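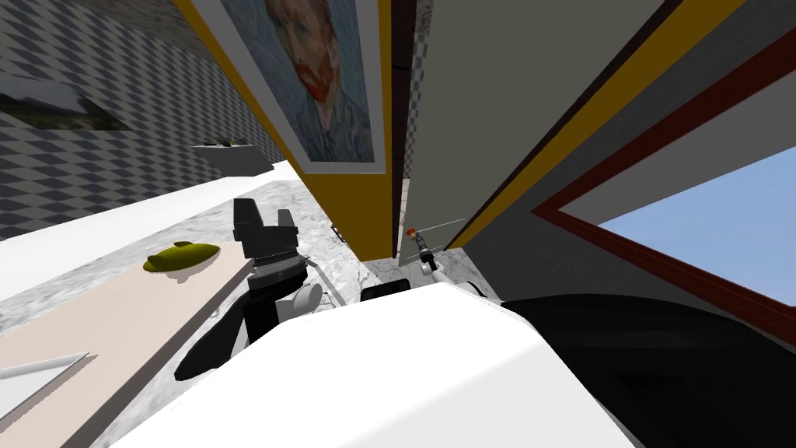

Open Day at the Amcombe Robotics Lab: Visit Report
Orestis Kouris, 29 Sep 2023

I had been looking forward to this visit since July, when our teacher first mentioned it, and I am happy to say it was well worth the long bus ride (and the very early alarm!). Our hosts spent the morning on Camar, their simulator, where a robot with two arms can practice in a kitchen-sized room that exists only on the computer. The room has a long counter, a checkerboard wall and even a portrait of Van Gogh, and I spent far too long looking at it when I should have been taking notes.

After lunch we worked in pairs. My partner and I had five tries at steering one gripper to a point over the counter, and we managed two of them, mostly because I kept mixing up the wrist and the elbow. I would like to go back and try it with the other arm, and for my final project I plan to compare the gripper paths we saved that afternoon.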